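The week the left finger quit

So I owe you all a post about the gripper, because I promised one back in February and then went quiet. Short version: we lost most of a week to a fault I should have caught in an afternoon. Long version, get a coffee.

We've been recording sorting demos with the handheld grippers, small soft household stuff going into a tray. I was aiming for 60 good takes of the hair tie task. It's a nice task on paper! Scrunchies squash, they snag on each other, and the little elastic ones lie flat and are a pain to pinch. By the second evening I had 48 takes and I was feeling pretty smug.

Then I ran them through Kukulex, our homemade checker (yes, the name is silly, no, I'm not changing it), and 22 came back flagged. The finger width reading was drifting. On the screen the fingers were wide open and the log swore they were nearly shut. My first thought was software, because my first thought is always software. I rolled back an update, rewrote a bit of the timestamp code, and even blamed the laptop for a while.

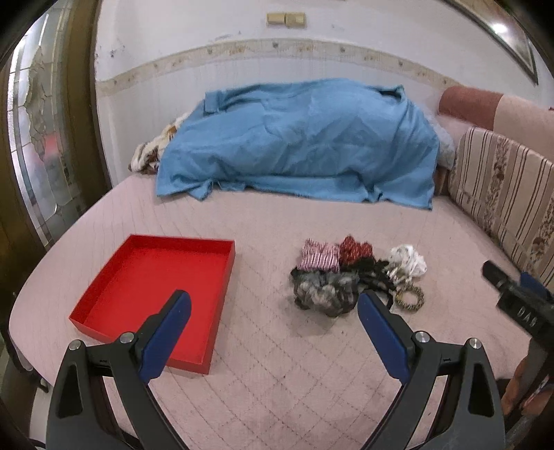

What finally got me looking at the hardware was a noise, a tiny tick every time I opened the left finger all the way. I pulled the linkage apart on the kitchen counter and found one of the pins had worked itself partway out. It still held well enough that everything felt normal in the hand, but there was roughly 2 millimeters of slop at the joint, and the sensor was reading the slop right along with the real movement. Ugh.

The part that bugs me is the safety side. These are handheld, so the worst that happens is a pinched thumb (ask me how I know). But the same linkage goes on the arm over at the Lumelham workshop, and that one closes a lot harder than I do. If it thinks the fingers are shut when they're open, I don't want my hand anywhere near it. I called over there the same night and they took the arm out of use until every pin had been checked. One more was loose — same side, same joint.

New pins came from Bjarnason and I put thread locker on the caps. I also added a check to Kukulex that compares full open and full closed before each session and refuses to record if they're off. I've re-shot the bad takes since then and the width log looks clean so far. Next up is the Postier wrist mount, which has a wobble I don't love.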